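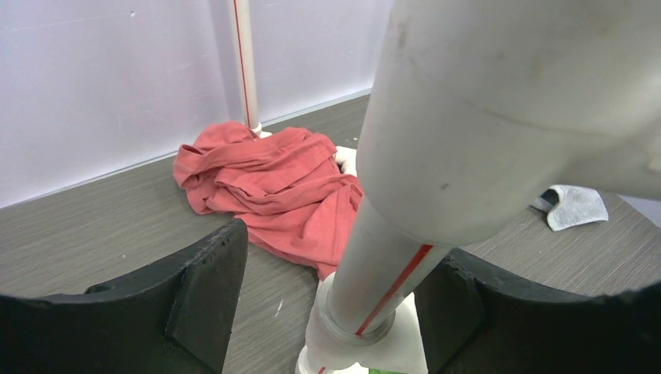 En defensa del tubo de PVC

Llevo años oyendo que el PVC es material de chapuza. Lo dice el vecino que cambió toda su instalación por cobre y lo repite el dependiente que cobra más por lo otro. No comparto esa opinión. Para el desagüe de un fregadero, para un soporte de taller o para una estructura que hay que montar y desmontar varias veces, un tubo blanco con un par de accesorios me parece la solución más razonable que se vende hoy en una ferretería.

Empiezo por el precio. En octubre rehíce el desagüe del lavadero y compré un tramo de tubo de 40, otro de 32, dos codos, una reducción y un manguito. Con lo que me sobró del presupuesto pagué el pegamento y todavía compré una sierra nueva. El mismo trabajo en otro material me habría obligado a soldar o a llamar a alguien que supiera hacerlo.

La segunda razón es que perdona. Si un corte sale torcido, se repasa con lija. Si sale corto, se pone un manguito y se sigue. Quien aprende con PVC se equivoca por poco dinero, y equivocarse por poco dinero es la única manera que conozco de aprender fontanería en casa.

Ahora bien, casi todos los problemas que se le achacan al tubo son problemas de la persona que lo monta. Y la mayoría ocurre antes de abrir el bote de pegamento.

Yo monto siempre en seco primero. Pongo la pieza grande, le encajo el tubo, le encajo el pie y lo dejo todo sobre la mesa hasta que estoy conforme con los ángulos. Conviene hacerlo en una mesa y no en el suelo, donde uno trabaja encorvado y acaba mirando las piezas desde arriba, que es la peor posición para juzgar una inclinación. Un tubo que baja en diagonal engaña mucho: parece correcto hasta que se compara con otro vertical. Por eso dejo a menudo un tramo de pie, como referencia, mientras trabajo con el resto.

El tubo que lleva una raya de color a lo largo tiene una ventaja que casi no se menciona. La raya indica si la pieza ha girado. Al presentar el montaje en seco, se deja mirando hacia un lado determinado; al pegar, vuelve a quedar hacia ese mismo lado y el codo sale orientado como estaba previsto. Con el tubo liso hay que hacer marcas a lápiz, y las marcas a lápiz se borran con el primer trapo. He visto a gente buscar tubo sin raya porque le parece más limpio para dejarlo a la vista. Allá cada cual. Yo prefiero la raya.

Del trapo también quiero hablar. En cualquier mesa donde se trabaja con tubería debe haber uno de tela, viejo, que no dé pena tirar, y al lado alguna toallita o papel para lo pequeño. El trapo de tela sirve para quitar la viruta y para que las piezas no rueden. El papel se reserva para la boca del accesorio. Usar el mismo para las dos cosas es llevar el polvo del corte justo al lugar donde va el adhesivo, y de ahí salen muchas de las fugas que luego se atribuyen al material. El color del trapo importa algo, por cierto. Sobre una mesa gris, un trapo blanco se confunde con los accesorios y acaba con un manguito envuelto dentro. Uno rosa o naranja se encuentra a la primera.

Los tornillos y los accesorios pequeños merecen una caja. Esto lo digo y no siempre lo cumplo. En el lavadero perdí media mañana buscando un collarín que tenía debajo de la tela.

En cuanto a las marcas, he usado accesorios Bresance y accesorios Fleltar, y los dos encajan bien. Los de Bresance entran más justos. Los de Fleltar tienen algo más de holgura y agradecen un poco más de pegamento. La lija la compro de grano 400 para el repaso final y cualquiera más basta para quitar la rebaba. No veo motivo para pagar una lija especial para plásticos.

También hay objeciones serias y no las niego. El PVC corriente no es para agua caliente a presión, el sol lo estropea y su fabricación y su reciclaje plantean preguntas que un aficionado no va a resolver. Por eso defiendo comprar lo justo y guardar los recortes. Tengo 13 en un cubo, de distintas medidas, y cada poco tiempo uno me ahorra un viaje a la tienda. Una pieza con rozaduras o con alguna mota oscura en la superficie sigue sirviendo. Lo que hay que mirar es la boca y que no tenga grietas.

Lo que no defiendo es pegarlo todo. En un soporte o en una estantería provisional, muchas uniones aguantan encajadas, y así el conjunto se puede volver a usar. El pegamento lo dejo para lo que lleva agua.

El próximo trabajo será el desagüe del patio. Ya he comprado el tubo, otra vez con raya.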